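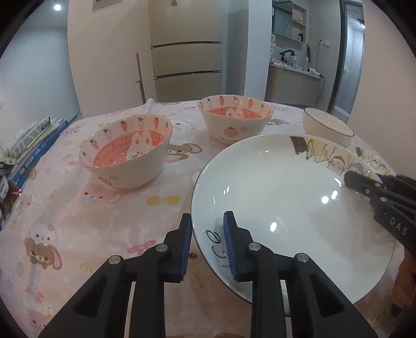
Gatbridge gets its morning flight back

Ezekiel Quintanilla has the new timetable taped to the wall behind his desk, and he points at it twice before we even sit down. From October, the regional carrier Plodon will fly between Gatbridge and Keskinen every morning at 6:40, on a turboprop.

"I've wanted this route since my first week here," says Quintanilla, who runs airline relations at Gatbridge. "People were driving 271 miles to get to a meeting. Now they can be there for breakfast!"

The airport handled almost 900 passengers a day last summer, and he thinks it can do a lot better.

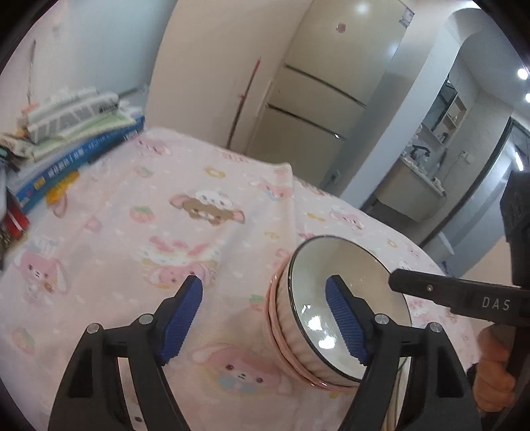
Much of that hangs on connections. Joris Kramer, Plodon's network planner, picked the early slot so travelers could catch the first bank of departures out of Keskinen.

"Leave at eight and you miss all of them," Kramer says by phone. "We looked at 192 schedules before this one worked — I still dream about them."

The runway was resurfaced in the spring, all 700 yards of the worn eastern section, and the check-in desks now run on Joltotby software. Quintanilla is happy to talk about both at length. What he really wants, though, is an evening return.

"Give me a year," he says.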